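Basari opens a kitchenware lending room in the old reading hall

A new lending room for trays, containers and other kitchen things was opened on 28th April by the neighbourhood group Basari. Residents of the district can now borrow what they need for a family meal or a small party, and bring it back afterwards.

The room is on the ground floor of the former reading hall in Aryee Street. It was closed since November, when the books moved to the new library. Basari has kept the grey carpet and the light wooden tables, and has put shelves along one wall. At the moment there are 110 pieces on the list, and most of them were given by families who live near.

Halima Iyamu, who runs the room, told us that the first request came before the door was open. "A lady wanted trays for 40 guests," she said. "She was going to buy them and then keep them under her bed for years. I said to her, please wait two days."

Each piece which comes back is looked at on a table before it goes to the shelf. The metal trays must be free of dents, and the containers must stand flat.
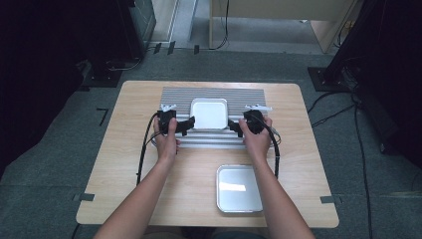

What is the best way to store a plain white container and a metal tray together?
Put the tray at the bottom and the container on top of it, with a sheet of paper between them, so that the surfaces do not get scratched.

Advice of this kind is also given on a small card, which every borrower receives. The card was written by Kelechi Nwankwo, a former school cook. She asks people to wash the metal by hand and to dry it at once with a soft cloth. She also asks them not to use steel wool, which leaves marks that cannot be taken away.

A loan is for 11 days and costs nothing, but a deposit is taken for larger sets. Borrowers must be at least 18 and must show a paper with their address. If a piece is lost, the borrower can pay for it or bring a similar one.

Ibrahim Bassey, who lives opposite the hall, gave two boxes of baking trays from his mother's house. He said that he was glad to see them used again, and that he had already borrowed one of them back for a fish.

The room is open in the mornings, and on request in the evening. Basari is still looking for large soup pots with lids and for cake tins. Who wants to give something can bring it to the side door of the hall during opening hours.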